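Search tickets
Enter keyword or ticket number

Ticket 512 – Booking calendar shows wrong open dates for Flores River camp
Opened: 2019-01-17
Site: Stodine Lodge, guest reservations
Status: Waiting on vendor

Problem
The online calendar lists the Flores River fly-out camp as open for the second week of March. The camp is full that week. Two steelhead parties have paid deposits and show up correctly in the office copy of Endix, but the website still offers all 4 beds. One guest got as far as the payment page before calling us.

Steps tried
1. Cleared the site cache and reloaded on two computers. No change.
2. Ran a manual sync from Endix. It finished with error 114 and the text "resource not matched."
3. Compared camp names on both sides. Endix has "Flores River Camp" and the website has "Flores Camp." Changed the website to match and ran the sync again. Same error.

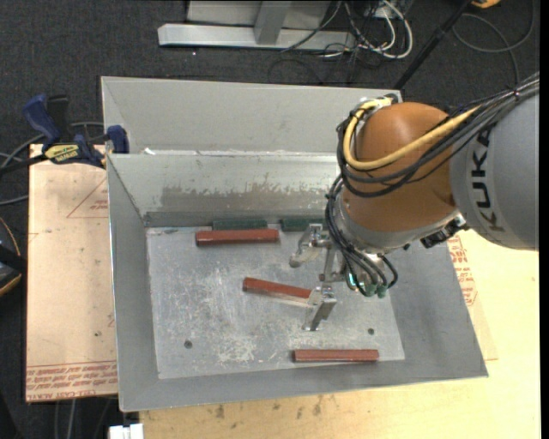 4. Turned the Wado plugin off and on. The main lodge rooms and the day trips updated right away. The fly-out camp did not.
5. Made a test booking for the camp in Endix. It never reached the website. Test booking deleted.

Workaround
Camp dates are blocked by hand on the website through the end of March. Guests who want the camp are asked to call – the office copy is correct and can be used for quotes.

Next
Sync log sent to Wado support. Asked whether the old camp ID is still stored in the plugin after a rename. Do not reopen the camp dates online until they answer.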